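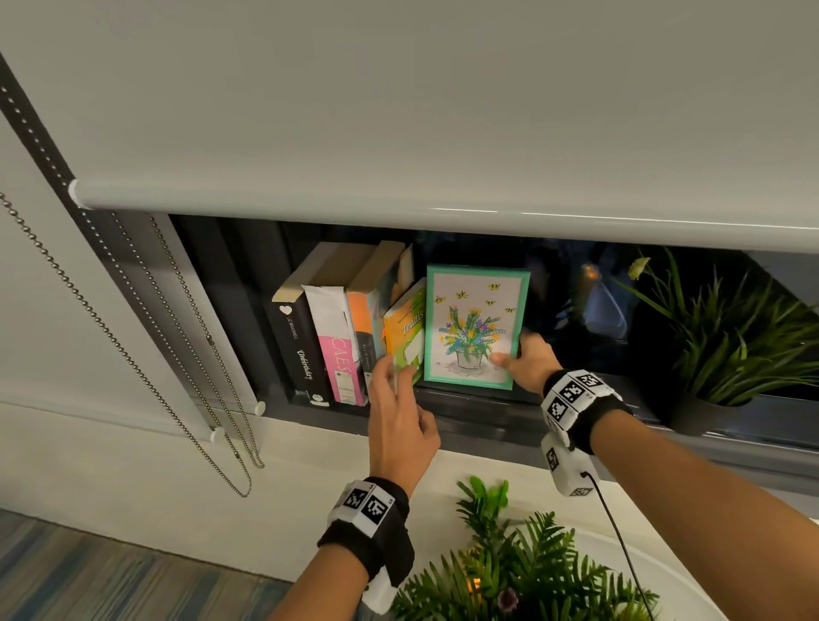
One reader wrote in after our last kit review to say that no school club needs motion tracking, and that a bag of servos and some patience would teach the same things for less. We have now used the Plindeo wrist tracking kit for a full term at our robotics club, and the reader is half right.

The kit is a pair of straps with printed marker blocks, a cable and the Judeck software that turns hand movements into something a student can train an arm on. Our copy came from Plustach in a plain box with a thin manual. Setting up took 70 minutes the first time and 5 by the end of term.

The club's project was tidying a shelf: books, a picture, ordinary household things. Students wore the straps, moved objects, then looked at what had been recorded. Tracking held up well as long as the markers faced the camera. Turn the wrist too far and the trace jumps, and the software does not warn you. We lost a good part of one session in March to this.

The straps fit adults and older teenagers. Our two smallest members had them on the last notch and they still slid. The cable is too short for anyone who stands up to work — we bought an extension.

We also tried the Morikawa gloves. They cope better with twisting but take longer to put on, and students complained of warm hands.

At £80 a pair the Plindeo straps are fair value for a club that already has an arm. If you don't have one, buy the servos first. 4 out of 5.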